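第六讲 用手教机器人：手持夹爪示教与遥操作
课程讲义（2019年11月5日修订）

上一讲我们讨论了轨迹的表示方法，这一讲开始谈数据从哪里来。我写中文不太快，有些句子可能比较直接，请同学们原谅。如果哪里和课堂上讲的不一样，以课堂为准。

一、为什么要示教

给机器人写程序，对固定的工位是可以的。零件每次都在同一个位置，夹爪每次走同一条路，这样的程序可以用很多年。但是如果桌上的盒子今天偏左一点，明天转了一个角度，程序就要写很多条件判断，写到后来连写的人自己也看不懂。

示教的想法是：人先做一遍，机器把人做的过程记下来，然后从许多遍里学出一个策略。策略的输入是相机图像和夹爪的状态，输出是下一小段时间的动作。本课程不讲网络结构，那是下学期的内容。我们只关心记录的过程，也就是怎样让一次演示值得被学习。

二、三种常见的方式

2.1 拖动示教
人用手直接推着机械臂走。关节要先切换到零力模式，重力补偿要调好，不然手臂会自己慢慢往下掉。好处是人能感觉到接触力，记录下来的关节角一定是机器人能够到达的。缺点是人的手和身体常常挡住相机，并且推一个多关节的手臂做细的动作，手会很累，动作也不自然。

2.2 遥操作
人坐在旁边，用主手、手柄或者另一台小的机械臂来控制。实验室用的是 Owino 主从系统，通信延迟是40毫秒。这个数字看起来很小，可是做插孔一类的任务时，大部分同学会不知不觉地放慢速度，等画面跟上来。于是数据里就有很多停顿，机器人也学会了停顿。我曾经看到一个策略在孔的上方停很久，像在思考，其实它只是在模仿操作者的犹豫。

遥操作还有一个问题，就是视角。操作者如果直接用眼睛看桌面，他得到的信息比相机多。相机看不到的东西，策略也不可能用到。所以我要求：练习时可以看桌面，正式记录时只看屏幕。

2.3 手持夹爪
人手里拿着一个和机器人末端同样形状的夹爪，相机固定在夹爪上。没有机械臂在场，人直接走到桌子前面做任务。位姿由图像和惯性测量一起估计，夹爪的开合宽度也同时记录。这种方式速度快，换一个房间也容易，本课程的大部分作业用它完成。

它的代价有两个。第一，人的手臂可以到达的姿态，机器人不一定可以到达，记录之后要检查运动学。第二，位姿估计会失败，特别是桌面纹理很少、反光很强、或者手转得太快的时候。

三、一次演示的组成

我们把一次演示分成四段：起始、接近、操作、离开。分段的边界不需要很准确，可是每一段都应该有。

起始：夹爪张开，静止大约一次呼吸的时间。这里不要偷懒。没有静止的起始段，后面时间对齐很难做。
接近：手以平稳的速度向物体移动。可以走弯的路，但是不要来回试探。如果第一次没有对准，请放弃这一条，重新开始。
操作：夹住、移动、放下。手指接触物体以后，先合紧，再抬起。很多初学者这两个动作是同时做的，结果物体在手指里转动。
离开：松开以后，夹爪先沿着原来的方向退出，再向旁边走。直接横着走会碰倒物体。

四、关于手指和视野

相机装在夹爪上，手指会一直出现在图像的下部。同学们常常问，要不要把手指遮掉。我的意见是不要。手指是很有用的参照，策略可以从图像里看出手指和物体的相对位置，这比从绝对坐标去推算要可靠。

不过也因为这样，采集时的手指和部署时的手指必须一致。颜色、形状、安装角度都要一样。有一年四月，我们把手指换成了 Zisow 的软垫型号，采集端换了，机器人端忘记换，成功率就下降很多，找原因找了两个星期。现在每一组在开始之前要填写一张表，写明两端手指的型号和安装日期。

桌面也是同样的道理。有木纹的桌面对位姿估计有帮助，纯白色的桌面就比较麻烦。如果你们只能用白色桌面，请在边缘贴几张有图案的纸，并且在整个采集过程中不要移动它们。

五、数量与质量

去年的作业，各组一共提交了2,831条演示，放在 Indum 服务器上，同学们可以下载来参考。我把它们全部看过一遍，常见的问题是下面这几种：

起始段没有静止；
物体的初始位置几乎不变，每次都在桌子中间；
操作者在失败以后继续做，没有重新开始；
镜头上有指纹，图像发白；
同一组里有两种不同的做法，一个人从左边夹，另一个人从上面夹。

最后一种需要解释一下。两种做法都是对的，可是混在一起，简单的策略会去取平均，于是夹爪从左上方过去，哪一种也不像。如果你们组有两个人采集，请先商量好用同一种做法。或者在文件名里标明操作者，训练时再决定怎么使用。

本学期每组要提交100条。请不要一个下午全部做完，人累了以后动作会变小、变急，这在曲线上可以看得很清楚。分几次做比较好。

六、练习：在木桌上移动小盒子

任务内容：盒子放在桌面的一侧，用手持夹爪把它移到另一侧，放稳，离开。盒子的位置和朝向每次都要变化。

请按下面的顺序进行。

步骤1　检查设备。电池要充满，镜头用布擦干净，手指上的螺丝用手试一下有没有松。打开 Stuststead 记录软件，确认图像和开合宽度两个通道都有信号。

步骤2　标定开合宽度。慢慢地把手指完全合上，再完全张开，重复几遍。软件里完全张开应该显示为100。如果差得很多，先不要继续，来找我或者助教。

步骤3　建立地图。拿着夹爪在桌子上方慢慢走一圈，高度和实际操作时接近，朝向也要有变化。走完以后看地图里的特征点是不是分布在整个桌面。

步骤4　摆好起始姿态。手指张开，朝向桌面，两个指尖都要留在画面里，中间能看到桌面。盒子不必在两指之间，在画面的一角露出一部分也可以，这样接近段才有真正的内容。手腕放松，手肘不要靠在桌上。
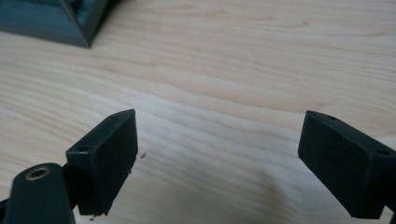

步骤5　开始记录。按下按钮，先静止，然后接近、夹住、移动、放下、离开。全部做完再按一次按钮。中间不要说话也不要回头，身体一转，手也会跟着动。

步骤6　当场回放。每做几条就看一次，不要等到回家再看。重点看接触的那一刻是不是清楚，手指有没有滑。不合格的马上删除，并在记录表上写一个字的原因就够了，比如“滑”“快”“挡”。

步骤7　提交。每条演示一个文件夹，里面有视频、位姿和宽度曲线。记录表和手指型号表放在最外面一层，请不要压缩两次。

七、思考与阅读

请每个人用半页纸写一写：如果同一个任务改用遥操作来采集，你的动作会有什么变化，哪一段变化最大。我希望你们先两种方式都试过，再动笔。没有标准的答案，但是请引用自己的曲线。

下一讲的内容是时间对齐和坐标变换，请带上自己组的一条合格数据和一条不合格数据，上课时要用。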